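A Morning of Small Jobs

The open day at Escombe starts at 9:30 a.m., in a low brick building behind the rail yard in Dretatley. There is a sign-in sheet, a box of visitor stickers and a pot of coffee. By the time the first tour goes in, the corridor is full of parents with teenagers, two groups from the community college and a few retired machinists who have come to see what the fuss is about.

Escombe does not build robots from scratch. It buys arms from other companies and works on the part that comes after, which is getting an arm to do something useful with the things people handle every day. The project on show is called Tremilia. It has been running for three years, and its subject is small jobs done at a table: picking up, hanging, sorting, fastening, putting back.

The tour begins in a side room with a row of chairs and a screen. A guide in a gray fleece gives a short talk. Factory robots, she says, have been good at repeating one motion for decades. Give them the same part in the same place and they will put it in the same box until the power goes off. A piece of ribbon is another matter. It bends when it is touched. It never lies the same way twice, and a machine that has been given a fixed path will close its fingers on air.

Her group's answer is to have people do the job first, many times, using the same kind of fingers a robot would have. The person holds a gripper in each hand and works the jaws. Cameras record what the hands do and what the grippers see. Those recordings are then used to train the software that will run the arm.

Tremilia now has 2,922 recorded runs in its library. The guide puts the number up on the screen and leaves it there for a while. One of the machinists asks how many of them are any good. She says they keep the bad ones too, marked as bad, and that deciding which is which takes up more staff time than anything else in the building.

Then the group moves down the hall to the recording room. Visitors stand behind a strip of yellow tape. The lights are kept even and fairly dim at the sides, and people lower their voices without being asked.

The job on the table that morning involves a striped bow tie, of the sort that goes with a school uniform, and there is a small rack with a row of pegs. 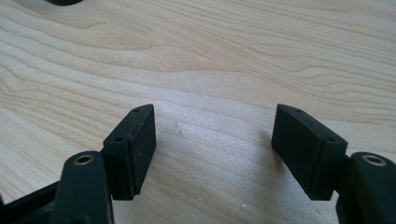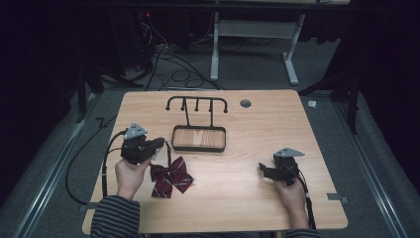

The first thing a visitor notices about the work is how slow it is. Operators at Escombe are taught to move at a steady pace and to finish one motion before starting the next. A quick flick of the wrist, the kind anyone would use at home, makes a poor recording. The software has trouble telling what was meant and what was just a habit of that one person's hand.

New operators train for a week before any of their runs are kept. They start with wooden blocks, go on to cups and lids, and only then get cloth. The hard part, according to one operator who spoke to the group during a break, is giving up the sense of touch. With bare fingers you know how thick a fabric is and when it begins to slip. With a gripper you get a little push back through the handle and have to judge the rest by eye. He said his first week with cloth left him with sore thumbs and not much else.

A session lasts 50 minutes, followed by a break. Operators change jobs at least twice a day so that no one spends a whole shift on the same motion. They are also told not to straighten things out between runs. If the ribbon lands in a heap, the next run starts from the heap. Someone who tidies up every time ends up teaching the machine that the world is tidy.

The teenagers had most of the questions. Could the grippers tie a shoe? Not yet. Could they crack an egg? Someone had tried, and the table had needed a good wash. Why two fingers and not five? The guide spent longer on that one. Two fingers are cheap, strong and easy to fix, and an enormous amount of household work can be done with them if there is a second pair to help. A five-fingered hand has many more joints, and each joint is another thing to control and another thing to wear out.

From there the tour crosses the building to what the staff call the long room, where the arms are. There were two set up for the open day. The larger one is a pair of arms on a heavy base, known in the building as Puma, and it stays behind a waist-high rail whenever it is powered. Visitors get no closer than that, and the person running it keeps one hand near the stop button.

Puma's job for the day was folding dish towels. It went about it slowly, with a pause before each grasp that drew a few laughs the first time and then none. The first towel came out well. The second was crooked but flat. On the third it took hold of two layers instead of one, lifted the whole thing, held it in the air, and put it down again in a lump. The operator let it try once more, and it got the corner.

Nobody on the staff seemed bothered by the miss. A board by the door gives the results for the week before the open day, and it is not dressed up. Out of 56 towels, Puma had folded most without help. The failures were listed by cause in marker: wrong corner, two layers, dropped, lost sight of edge. Two layers was the longest list.

One of the machinists stayed at the rail after his group had left. He had spent his working life on lathes and wanted to know about the finger pads, what they were made of and how often they had to be changed. The technician brought out a tray of used ones and let him handle them. They talked for a good while about wear, and about why a pad that is a bit worn can hold cloth better than a new one.

What the work will lead to is less clear, and the people at Escombe are careful when they talk about it. The guide mentioned laundries, hospital supply rooms and help for people who have lost strength in their hands. She gave no dates. A parent asked whether this was going to cost people jobs, and she said she could not promise it would not. For now, she said, the project has hired more people than it had planned to, mostly as operators, and several of them came from sewing and packing work where good hands count for a lot.

There is also the matter of what the machine learns from whom. Left-handed operators do some jobs in a different order, and tall ones reach from a different angle. Early on, most of the recordings came from a handful of people, and the arm picked up their ways — including a small extra tug at the end of each fold that served no purpose at all. The group now spreads every job across as many operators as it can schedule.

The last stop is a bench by the exit where visitors can try a pair of practice grippers for themselves. They are not wired to anything. The job is to move a row of clothespins from one cup to another. A girl of eight or nine did it faster than her father, who dropped three and asked for another turn. The line behind them went most of the way back to the coffee.

Escombe plans to hold the next open day in January. Tours are free, run all morning and take a little over an hour, and the long room involves a fair amount of standing.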